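Sallen Trail Run changes course and timing rules

January 2019

The long course at the Sallen Trail Run will be re-routed for the June event, with the river crossing at Istik removed and a second climb added on the eastern side of the ridge. Total ascent rises to 1667 metres. The short course is unchanged at 921 metres of ascent.

Race director Blandine Brunet said the crossing had been under review for two seasons. Water levels at the ford were above the safe limit on race morning last year, and runners were sent along the forestry road, which shortened the course and made the times unusable for ranking.

"The ridge line is slower, but it will be open in any weather we would start the race in," Brunet said.

The new section leaves the old course at the Besson gate, follows the fence for three kilometres and rejoins the existing track above the quarry. The surface is packed dirt with loose rock on the descent. Poles are allowed on the long course only, and must be carried folded through the first kilometre.
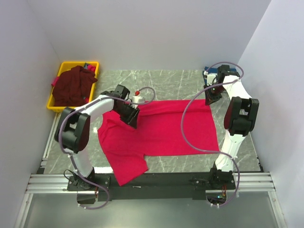 A red-pink T-shirt laid out flat, collar to the back, with a white robot arm on either side.

Timing moves from ankle tags to bib chips supplied by Wokex. Mats will be placed at the start, the Besson gate, the quarry and the finish. Runners who miss a mat reading will be checked against the marshals' paper sheets before results are posted – a step that was done only on protest in past years.

Bibs must be worn on the front, outside all other layers, and must not be folded or trimmed. A bib pinned to a pack or to shorts may not read, and the organisers will not adjust a time on that basis. 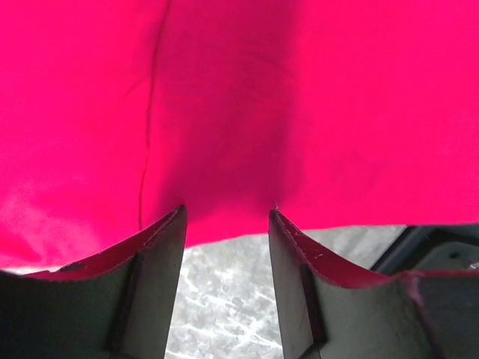
Cut-offs and entries

The cut-off at the quarry is now five hours, up from four and a half. Runners who reach it late will be taken to the finish by road and listed as not finished. There is no cut-off on the short course.

Sun-ja Yoo, who is in charge of entries, said the combined limit across both courses stays at 1872. The club has kept 77 of those places for local juniors and will release any that are not taken when general entry closes.

Entrants from last year who were moved to the forestry road keep their qualifying status. A revised course map and elevation profile will be posted once the land access permit for the ridge section is signed.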